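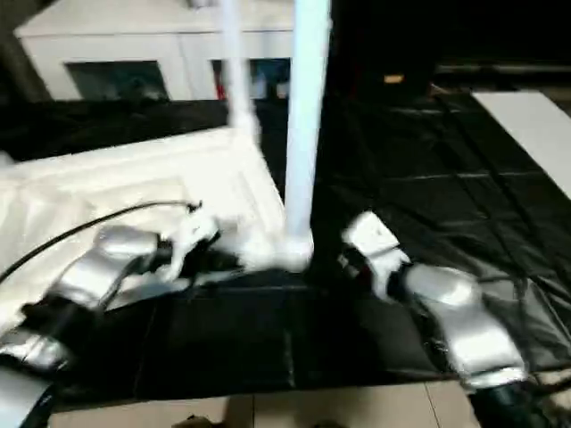 CUADERNO DE TALLER / FERMENTACIONES

Junio, 7:40

Masa madre, tanda con la harina nueva de Granstead. El saco promete «fuerza y carácter». De carácter va sobrada.

Refresco a primera hora: 100 g de madre, 100 de harina, 100 de agua. Lo de siempre, salvo la harina. A las tres horas apenas había subido un dedo, y con la de Konach a esas alturas ya levanta la tapa. Huele bien, eso sí, a yogur y un poco a manzana. Lo apunto porque la última vez que no apunté el olor tuvimos una discusión de dos días sobre si era acetona o barniz.

Hidratación. El plan decía 75 % y con el 75 % salió algo parecido a masilla. He ido añadiendo agua a ojo (ya lo sé) y pesando después lo que quedaba en la jarra. Me salen 688 g de agua para 800 de harina, o sea un 86 %. Lo redondeé mal en la pizarra y puse 87; que nadie corrija la pizarra para que cuadre con el cuaderno sin avisar, que luego no hay quien compare. Vale el 86.

Autólisis de una hora. Sal al final, con el último chorrito de agua. Cuatro series de pliegues cada media hora. En la segunda la masa seguía rompiéndose por los bordes, en la tercera se dejó estirar y en la cuarta decidió colaborar, cuando ya me había hecho a la idea de hacer focaccia.

12:15

La hoja de control está en la carpeta Selvanayagam, que sigue siendo un nombre magnífico para una carpeta donde no se encuentra nada. He metido ahí las curvas de pH de las tres últimas tandas. El pH-metro marca 4,1 en la madre y 5,6 en la masa recién amasada. También marcaba 5,6 en el agua del grifo, así que toca calibrar antes de creerse nada. Queda tampón de 7; del de 4 queda el frasco.

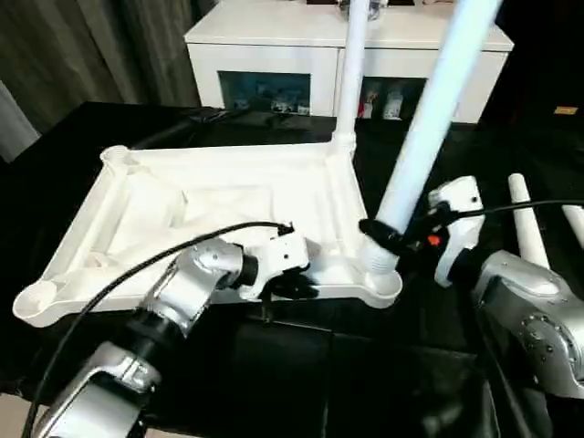
Pieza blanca sobre la mesa negra.

13:30

Sigo. Fermentación en bloque a temperatura de taller, que hoy sube sola. He pasado la mitad de la masa a la cámara para tener con qué comparar y la otra la dejo fuera, a su suerte. Marcas con cinta en los dos cubos. La cinta verde es la de fuera. La azul, la de la cámara. Si alguien las vuelve a cambiar «por estética» que lo firme.

Cuentas del pedido: con 3.000 g de harina por hornada nos quedan cinco hornadas de Granstead y dos de Konach. Tosow ha vuelto a mandar el centeno integral en vez del claro. Es la tercera vez. Empiezo a pensar que el claro no existe y que lo tienen en el catálogo por dar ambiente.

17:50

Cubo verde: ha doblado y algo más, burbujas grandes arriba, tiembla al mover el cubo. Formo dos hogazas y a la cesta. Cubo azul: ni se ha enterado. Se queda en frío hasta mañana.

Una hogaza se ha pegado a la cesta. Usé harina de arroz, pero por lo visto usé la de arroz que quedaba, y quedaba poca.

Pendiente:
Calibrar con tampón de 4 (comprarlo antes).
Repetir al 80 % con los mismos tiempos, pesando el agua ANTES.
Reclamar a Tosow, sin adjetivos.
Hornear el azul a primera hora y cortar en frío, no a los diez minutos como la otra vez.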